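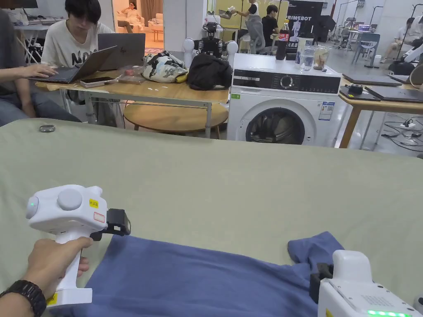 Dallix Guitar Club – Beginner Lessons

Restringing an acoustic guitar
Written by Lutz Lenz

These steps are for a standard steel-string acoustic with bridge pins. Classical guitars tie at the bridge and are covered on their own page.

What you need: a set of light gauge strings, a string winder, wire cutters, a tuner and a soft cloth. Set aside more than 3 quarters of an hour if it is your first time.

Slacken the low E string until it flops, then unwind it from the post. Push the string down into the bridge a little and lift the pin with the notch on your winder. Don't use pliers on the pins. Change one string at a time if you are unsure of the order.

Drop the ball end of the new string into the hole, put the pin in with its groove facing the neck, and pull up gently until the ball catches under the bridge plate. Press the pin down with your thumb.

Take the other end through the post. Leave enough slack for two or three turns on the low strings and a couple more on the high ones. Wind so that each turn sits under the last. The string should come off the inside of the post on both sides of the headstock.

Tune to pitch (E A D G B E), then pull each string lightly away from the fretboard at the 12th fret and tune again. Do this until it holds. Cut the ends off close to the post and throw them away, they are sharp.

If you play every day, new strings will sound dull after six to eight weeks. The next lesson is the Kustinard strumming pattern, which we start in October.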